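13 August 2026
By Ximena Jara

The tea tray at Dutwood used to be a drawer. Staff at the Sullesex guesthouse kept bags in it by the handful, and guests who wanted chamomile had to dig for it.

In July the owners switched to a divided tray on a pale wood table by the window. Paper envelopes go in one compartment and foil sachets in another. The mesh pyramids get their own space, as they crush easily and cost the most.

The guesthouse bought 3,278 bags last year and threw out 400 of them, mostly torn or stale. The kitchen now buys 12 boxes at a time and fills the tray each morning. New stock goes in at the back of each row so the older bags get used first.

The table is bare wood with no cloth. Tea stains come off with a damp rag if they are caught the same day. Cups stay small, so people try a second kind. 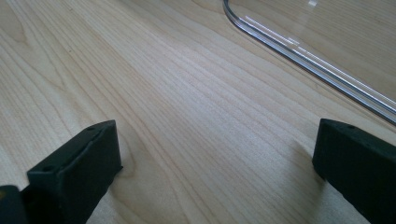
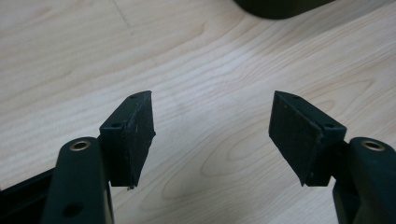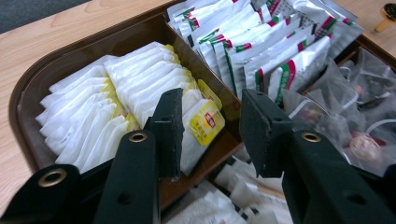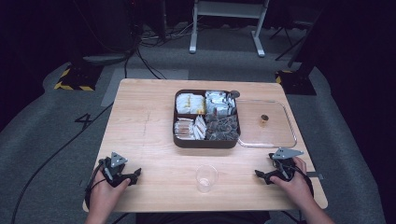
Kohei Tanabe wrote in to say that he would keep the foil sachets and leave the paper envelopes in their box. His own paper-wrapped bags pick up the smell of coffee within a week, he said, and he has gone back to a tin with a lid for everything except the pyramids, which he finishes too fast to worry about.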